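Search this site: Enter keywords Go

Budgeting for a second arm: what I priced, what I cut

January
Posted by Duygu Ertürk

Print this page | E-mail this page

The first arm has been paid off long enough that I can write about the second one without wincing. I do contract work on household manipulation, mostly grasping and placing small kitchen items, and for the past year I have done it with one six-axis arm, one two-finger gripper and a bench that is too small. In the fall I started a spreadsheet for the next round of equipment. It has been through several versions. The current one is probably close to final, so I am putting the reasoning down while I still remember it.

The starting question was whether to buy a second arm at all. I kept a log over the summer of what the arm was doing when it was powered on. A large share of the hours went to things that did not need hardware: checking whether a grasp pose was reachable, checking whether the fingers cleared the rim of a container, rerunning a task after a one-line change to the controller. Those hours wear the gearboxes and they tie up a person, because I don't run the arm unattended.

So the first line in the budget became compute, and the arm moved down to line four. The workstation I use now can run the simulator or train a policy. It can't do both at a useful speed. A second machine with a decent graphics card costs a fraction of an arm, and I can order one and have it in a week.

Line two is scene assets. This is the line people leave out. Free models are fine until you need the collision geometry to be right, and then you spend an evening fixing a mug handle that the physics engine thinks is a solid disk. I paid Sikell for a kitchen pack of 200 objects. Of those, 165 loaded without changes. Most of the rest needed their collision meshes redone, and 11 I gave up on and deleted. The price per usable object was still lower than my own time.
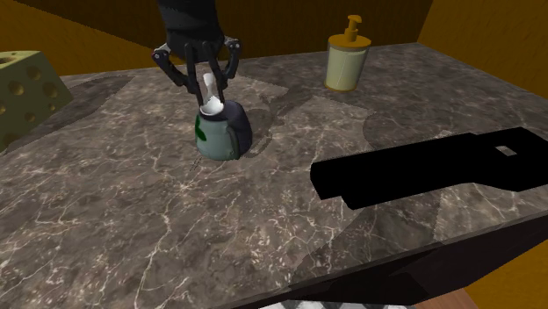 Line three is the gripper, and it is where I changed my mind most often. The current fingers handle thin, upright objects well enough if the approach is straight down. They are poor on anything wide, and the pads need replacing more often than the manual suggests. I had quotes from two suppliers, Inia and Prolteo. The Inia unit has a longer stroke and a force reading I can get at directly over the same cable as the power. The Prolteo unit is cheaper, but it wants its own controller box, and the box is priced separately on page two of the quote. With the box included the difference was small enough that I stopped considering it.

Before signing for the Inia I built a model of it from the dimension drawing and ran my usual tasks against it: lift out of an opening, set down into an opening, hand over at an angle. The model is rough. Friction at the pads is a guess, and I have no good number for how much the linkage flexes under load. Even so, it showed that the longer fingers would hit the back wall of my shelf fixture on every low approach. That fixture now has its own line in the budget, for a deeper replacement. I would have found this out after delivery otherwise, with the old fixture already bolted down.

A few notes on the simulator itself, for anyone doing the same arithmetic. The license was never the expensive part. What costs is the time spent making the simulated arm behave like the one on the bench – joint damping, controller rate, delay on the gripper command. I set aside 3 weeks for that in the plan and wrote it in as a cost at my normal day rate. If you don't charge it to the project it gets done at night and done badly. I did it that way the first time.

Line four, the arm. I looked at used units from Tunstall, who refurbish arms coming out of packaging lines. The prices are good. The hours on the joints are listed, and the brakes are tested before shipping. What they couldn't tell me was which firmware version would be on the controller, and my whole software stack depends on that. I asked for it in writing and got a polite answer that didn't contain a version number. The used arm is still in the spreadsheet, in gray, with a question mark next to it. If they can confirm the firmware I will take it. If not, the arm slips to the next budget and I keep going with one.

Things that are easy to forget, copied from the bottom of the sheet:

Freight, both directions, in case something has to go back.
A second emergency stop, wired, with enough cable to reach the desk.
Spare finger pads. Buy them with the gripper.
Mounting plate and bolts. The hole pattern is never the one you have.
An electrician, if the new machine goes on the same circuit as the arm controller. Mine tripped twice last winter with only the one workstation.

The last open item is the bench. A second arm will not fit on the current one with any sensible clearance, and a welded steel frame with a flat top costs more than I expected. I have asked a local shop for a price on the frame alone, and I would supply the top myself. They said they would call back after 4 with a number, so the total at the bottom of the sheet is still blank.

Print this page | E-mail this page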